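Section 4: Setting Up Your Tabletop Easel and Blank Panel

Okay, so you've got your Cladura box open, you've counted your paints (section 3, and if you skipped it, go back, because I get a lot of email from people who are missing the second tube of white) and now we get to put something up to paint on. This is my favorite bit! I've been setting up little easels on every flat surface I own since long before Quentin Masson and I started putting these kits together, and I still get a small thrill out of a clean white board sitting up straight and waiting.

The whole section takes a few minutes if you're patient. Go slow the first time.

What you'll need

Your tabletop easel
Your blank white panel
A soft dry brush, the fluffier the better
A sheet of fine sandpaper (I use 800 grit)
A lint-free cloth
A table, desk or bit of floor that doesn't wobble

If you ordered the studio bundle you'll have a second easel in the box as well. Leave it wrapped for now, or set it off to one side. We'll come back to it in 4.3.

4.1 Getting the surface ready

1. Pick your spot. I like daylight coming in from the left because I'm right-handed and I hate painting in my own shadow. Lefties, flip that.

2. Press down on each corner of the table with your palm. If it rocks, fix it now with a folded bit of card under the short leg.

3. Brush the surface off. If you've been sharpening pencils or trimming wood anywhere near it, you'll have those curly little shavings all over the place, and they get under the easel feet and tip the whole thing a hair to one side. You won't notice until you've painted a horizon line and it's running downhill.

4. Wipe over with the dry cloth. No water, no polish.

Note: I used to sweep with the side of my hand. Please don't – I spent an evening with tweezers and a very bright lamp, and I'd like to save you the trouble.

4.2 Opening the easel

1. Stand the easel up facing you with the legs together.

2. Hold the crossbar with one hand. With the other, ease the back support out until it stops on its own. It will feel stiff out of the box. That loosens up after a week or so of use.

3. Set it down and let go. All the feet should be touching. Give it a tiny nudge from the front with one finger. It should push back at you a bit and stay where it is.

4. If it slides, put a scrap of rubber shelf liner under the feet. I buy a roll from Dotside and it lasts me forever.

Caution: Keep your fingers out of the hinge when you fold the easel closed. It's a small hinge and it pinches like a big one.

Leave a hand's width between the easel and any wall behind it. People love to shove it right to the back of the desk to save room, and then there's no space for the support to open all the way, so the easel ends up standing too upright and the panel wants to come forward on top of you.

4.3 Putting the panel on

Now for the good part. The panel is light, but it's wide compared with the easel, and that's where folks get into trouble. They grab it by one corner, it swings, and over goes the easel.

1. Wash and dry your hands. Fingerprints with a bit of hand cream in them will repel watery paint, and you'll get a ghostly thumb in the middle of your sky.

2. Hold the panel by two opposite edges, one hand on each side. Keep your thumbs off the painting face as much as you can.

3. Bring it over the easel at whatever angle is comfortable, then turn it level before you lower it. Don't try to level it once it's resting on the wood.

4. Lower the bottom edge onto the crossbar first. Let the back of the panel lean against the easel after that.

5. Let go with one hand, wait a second, then let go with the other.

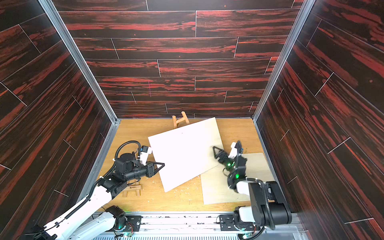 If the panel slips sideways, lift it clear and start again from step 3. Pushing it along the crossbar scrapes the bottom edge, and a scraped edge soaks up paint faster than the rest and leaves a dark line. I've learned to just take it off and have another go. My record for one panel is too embarrassing to print in a manual, so you're in good company however many tries it takes you.

Note for studio bundle owners: your second easel is exactly the same as the first. Most people use it for a reference photo or for a finished piece that's drying. If you aren't using it, lay it flat on its side out of your elbow's reach, or fold it and put it back in the box. My pal Rey keeps his standing right behind the first one and knocks it down every single session.

4.4 Checking the panel

Once it's up, have a proper look at the panel from straight on and then from low down at the side, with the light skimming across it. You're looking for three kinds of thing.

Dust. Flick it off with the soft brush. Work from the top down.

Specks. A tiny dark dot in the coating is pretty common and it's almost always under your first layer of paint by teatime. If it bugs you, rub it very gently with the sandpaper folded small over one fingertip, then brush the dust away. Two or three light circles will do it. If it's still there, it's in the coating and you can paint right over it.

Dents. A dented corner won't hurt the painting but it'll show in a frame. Send a picture of it to Weltuvier (they handle replacements for us, and their address is on the inside of the lid) along with the batch number from the back of the panel. Do this before you start painting, please! They can't swap a panel with half a sunflower on it.

4.5 Setting the angle

This is down to taste and to what you're painting with.

For pencil and pastel, go fairly upright. The loose dust drops down and away and doesn't get ground into the drawing.

For acrylics, I lean mine back to roughly 45 degrees, though I'll stand it up straighter if I'm putting in something fiddly and want to see it without craning.

For anything runny, skip the easel and lay the panel down. I mean it. I have a pair of slippers with a stripe of ultramarine across the toes, and they're the reason this paragraph is in the manual.

Sit down in your real painting chair and check the middle of the panel is somewhere near chin height. If you're looking down on it, put the easel on a couple of thick books or a sturdy crate. Then repeat the finger nudge from 4.2 with the panel in place, because a panel changes the balance.

Caution: Don't leave a panel on the easel near an open window or a fan. It's a sail, basically. Same goes for cats.

4.6 Taking it all down

1. Lift the panel off with both hands, by the edges, same as before. If the paint's wet, hold it by the sides only and keep your sleeves rolled up.

2. Stand or lay the panel somewhere dust can't settle on it. An empty shelf with a cardboard lid propped over the top works great.

3. Fold the easel. Watch the hinge.

4. Sweep up any shavings and crumbs while you're at it, and check under the feet for bits that have stuck.

5. Store the easel dry. A damp garage will swell the joints, and in June mine got so tight I couldn't open it until it had spent a couple of days in the kitchen.

If anything creaks, rub a bit of plain candle wax on the joint and work it back and forth a few times. Skip the cooking oil, it goes sticky.

When your panel's up, steady and free of dust, go on to section 5, where we mix a gray that looks like something other than dishwater.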